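Ticket: Leadership seminar portal, module 4 completion not recorded
Customer: Kerkance
Product: Dastel learning portal, management and leadership track
Priority: Medium
Status: Closed
Opened: November

Reported problem

Participants in the Kerkance supervisor program finish module 4 (Delegation and Follow-Up) but the portal keeps showing it as in progress. Module 5 stays locked. The program has 310 enrolled participants. The customer exported the progress report at 9:15 a.m. and found 71 accounts with the problem. All other modules record normally.

Customer has asked that nobody be made to retake the module.

Initial checks

Tested with a staff account in Chrome and Firefox. Module 4 completed and module 5 unlocked both times. Could not reproduce.

Asked the customer for three affected accounts and the time each person finished. Compared them with the session log. In all three, the self-assessment was submitted, the score was saved, and the completion call was sent. The call came back with error 409 (conflict).

Cleared the server cache and had one participant reopen the last page. No change.

Update 1

Affected accounts all belong to the Nautiyal site group. Participants at that site were moved from the old coaching workbook to the full seminar track partway through the program. The workbook also had a unit called Delegation and Follow-Up, and it shares an internal course code with module 4.

Working theory: the portal finds the old workbook record first, sees it as archived, and refuses to write to it.

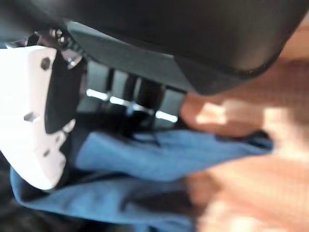
Close view, gripper finger at left, dark housing over it.

Update 2

Theory confirmed on the test server. Created an account, enrolled it in the workbook, archived the workbook, then enrolled it in the seminar track. Module 4 hung at in progress with the same 409. Removed the archived record and the completion call went through on the next attempt.

Removing the archived records on the live server is not acceptable to the customer. Their annual review uses the workbook scores for promotion to team lead.

Workaround offered: manual unlock of module 5 from the group admin page. The page accepts 40 accounts per batch, so two batches were needed. Both ran without errors. Customer reports that participants can open module 5.

Update 3

Permanent fix applied at 6:30 a.m., before the first session. Steps:

1. Exported all archived workbook records for the Nautiyal group and saved a copy to the ticket.
2. Gave the archived unit a new course code with the prefix WB.
3. Ran the Mino sync job by hand. First run stopped at the 200-record limit. Raised the limit and ran it again. Second run completed.
4. Resent the failed completion calls from the session log.

Module 4 now shows as complete on every account from the customer's list. Workbook scores are still visible under History. Certificates for module 4 carry the original submission date, as requested.

Open items

The enrollment form should warn when a course code is already in use. Entered as a separate change request.

The sync job reports success in the dashboard even when it stops at the limit. Passed to the Mino queue with the log from step 3.

Customer confirmed the fix by email. Ticket closed.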